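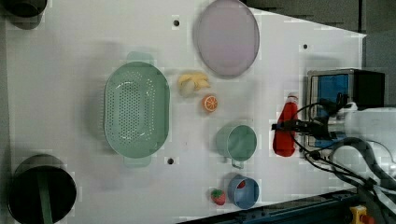
A robot arm over a table of kitchen items and toy food. The gripper is above the red squeeze bottle.

Home | News | Opinion | Workshop | Archive

The Kitchen Table Is Still Too Hard

By Helmut Mühlbauer
October 2021

Every fall I get the same question from relatives who know I used to work in factory automation. When can they buy a machine that clears the table? My answer has been the same for years, and I am going to give it again. Not yet, and not soon.

I spent 20 years setting up robots on shop floors. The last big job was at Drosar, where we ran 241 arms across two buildings. They loaded presses, stacked trays and moved castings from one fixture to the next. They were very good at it. A part came down the line in the same place, facing the same way, and the arm picked it up. If the part was turned a few degrees, the line stopped and a person walked over to fix it.

People who have only seen the videos tend to miss how much of that work was done by the fixtures. We spent more on brackets, guides and trays than most visitors would believe. The robot was the easy part to buy.

A kitchen has no fixtures. Look at what ends up on an ordinary table: a colander, a plate, a mug, a squeeze bottle, some fruit. A mug has a handle and an open top, and you can pick it up by either one. A plate lies flat and gives two fingers very little to hold. A strawberry needs a light touch and a full bottle needs a firm one. A colander is wide and awkward, and the sensible place to grab it is at the ends. A child of 3 sorts all this out without being told.

The research people know this, and I give them credit for it. They put a mug and a plate and a toy orange on a white table and work on the problem one grasp at a time. That is the right way to go about it. But a toy strawberry does not bruise. A clean tabletop under good light is a long way from my sister's counter on a Sunday night, with gravy on the plates and the mail underneath them.

My complaint is with the selling. Last month a firm called Vollel sent me a brochure for a home helper named Puma, with a promise that it would be "doing the dishes" within two years. I wrote back and asked how many different cups it had been tried on. The reply said seven. I have more than that in one cupboard, and two of them are chipped.

I also asked what happens when it drops one. I am still waiting on that.

Some chores are nearly there. Floors are mostly flat, and a vacuum that bumps into a chair leg does no harm. On the shop floor, bin picking has come a long way since I left, and there are plants now that trust an arm to reach into a mixed box and bring out the right part most of the time. Most of the time is fine when a missed pick costs a few seconds. It is less fine with a glass bowl over a tile floor.

So I would tell my relatives to keep their money. Buy a decent dishwasher and load it yourselves. If one of these companies wants to change my mind, it can bring its machine to my house after dinner and leave its own tablecloth at home. I will supply the dirty plates.

Recent in Opinion
- Who Fixes the Machine When the Installer Is Gone?
- Kakinside and the Trouble With Smart Ovens
- A Good Word for the Hand Truck
- What Apprentices Should Learn First

Contact | Copyright 2021 | Back to top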